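Kapitel 4: Die Legefläche einrichten und Wäsche von Hand zusammenlegen

Bevor Sie mit dem ersten Wäschestück beginnen, möchten wir Sie einladen, sich für die Vorbereitung ein wenig Zeit zu nehmen. Wer die Legefläche Pirken einmal ordentlich bespannt hat, muss wochenlang kaum noch etwas daran tun, und das Zusammenlegen geht auf einem glatten Untergrund viel leichter von der Hand als auf der Bettdecke oder dem Küchentisch. Dieses Kapitel gilt für die Ausführung 736 mit Spannbezug und Klammern. Für die schmale Ausführung lesen Sie bitte Kapitel 5.

4.1 Bezug aufziehen

1. Stellen Sie die Legefläche so auf, dass Sie bequem davorstehen oder davorsitzen können und die hintere Kante noch erreichen.
2. Waschen Sie den Bezug vor dem ersten Gebrauch bei höchstens 65 °C. Er kann dabei ein klein wenig einlaufen, das ist beim Zuschnitt berücksichtigt.
3. Legen Sie den Bezug mit der weichen Seite nach oben auf und ziehen Sie zuerst die hinteren Ecken über.
4. Streichen Sie den Stoff mit beiden Handflächen von der Mitte nach außen.
5. Setzen Sie die Klammern an der hinteren Kante auf, eine weiter links, eine weiter rechts. 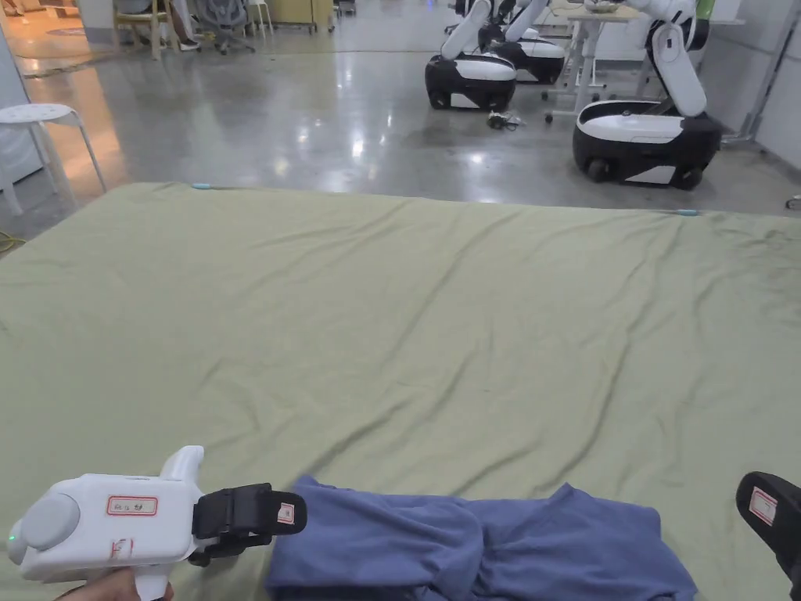

Klammern halten den Bezug nur dann gut, wenn sie den Stoff und den umgeschlagenen Saum gemeinsam fassen -- nehmen Sie also ruhig etwas mehr Stoff zwischen die Backen, als Ihnen zunächst nötig erscheint. Auf dem olivgrünen Bezug heben sich die beiden hellblauen Klammern an der hinteren Kante gut ab, sodass Sie mit einem Blick sehen, ob noch beide an ihrem Platz sitzen. Flache Falten, die schräg über die Fläche laufen, dürfen bleiben. Nur dicke Wülste sollten Sie ausstreichen, sonst drücken sie sich in dünne Stoffe durch.

Achtung: Klammern nicht mit nassen Händen aufsetzen. Sie können abrutschen und den Stoff einreißen.

Hinweis: Ersatzklammern erhalten Sie paarweise unter der Bezeichnung Kurna 2.

4.2 Ein Wäschestück auflegen und ausbreiten

Nehmen Sie immer nur ein Teil auf die Fläche. Das klingt umständlich, aber wer drei Hemden übereinander wirft, sucht am Ende doch wieder nach dem passenden Ärmel (wir sprechen aus Erfahrung).

1. Legen Sie das Stück im vorderen Bereich ab, dort, wo Ihre Arme entspannt bleiben.
2. Suchen Sie zwei feste Punkte, zum Beispiel die Schulternähte oder zwei Ecken.
3. Heben Sie den Stoff an diesen Punkten an und lassen Sie ihn locker nach unten fallen.
4. Legen Sie ihn wieder ab und ziehen Sie die Ränder sanft gerade.
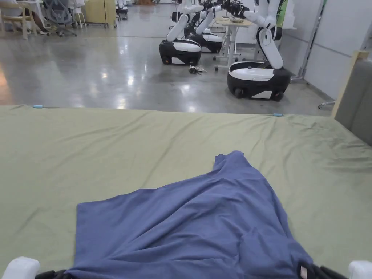 Mitsotakis-Vlachou Haushaltstextilien | Abteilung Wäschepflege und Anleitungen

Maschenware wie der blaue Strickstoff hier verlangt etwas Geduld. Zieht man sie an einer Stelle hoch, bildet sich schnell eine Spitze, von der breite Falten nach unten laufen. Zupfen Sie dann bitte nicht an der Spitze selbst weiter, sondern greifen Sie an den unteren Rand und ziehen Sie ihn langsam zu sich heran. Ein kleines weißes Etikett am Stoffrand, wie bei diesem Stück, ist eine schöne Orientierungshilfe: Merken Sie sich, auf welcher Seite es liegt, und Sie behalten auch beim Wenden den Überblick.

Achtung: Stricksachen niemals an einem einzelnen Faden oder am Etikett anheben.

Noch ein Wort zum Standort. Ein glatter Boden ist völlig in Ordnung, sofern die Füße der Legefläche mit den beiliegenden Filzen beklebt sind. Lassen Sie nach vorn genug Platz, damit Sie beim Falten auch einmal einen Schritt zurücktreten können.

4.3 Falten und ablegen

1. Schlagen Sie die linke Seite zur Mitte ein, dann die rechte.
2. Streichen Sie einmal mit der flachen Hand darüber -- ohne Druck.
3. Falten Sie das untere Ende nach oben, bis es knapp unter dem Kragen oder der oberen Kante liegt.
4. Legen Sie das fertige Stück zur Seite, bevor Sie zum nächsten greifen.
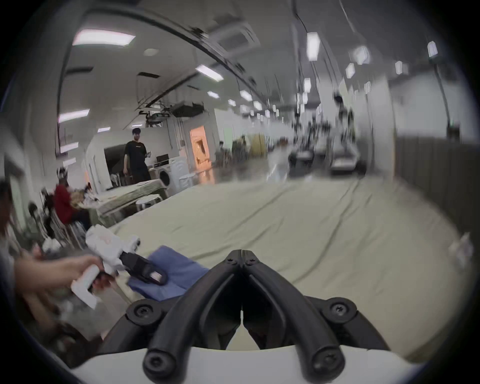 FLOLTIER -- Team Ordnung & Wäsche

Weiße und farbige Teile dürfen beim Falten durchaus nah beieinander sein, so wie das blaue Tuch und das weiße mit dem blassen rötlichen Aufdruck. Trocken müssen sie allerdings beide sein. Bedruckte Stellen falten Sie am besten nach innen und möglichst nicht quer durch das Motiv. Wenn Ihre Waschmaschine im selben Raum steht, umso besser: Der Weg ist kurz, und Sie können die Teile einzeln herüberholen.

Für den Bezug selbst gilt: alle paar Wochen abnehmen, waschen und wie unter 4.1 beschrieben neu aufziehen.

Stand der Anleitung: 7. Aug. 2024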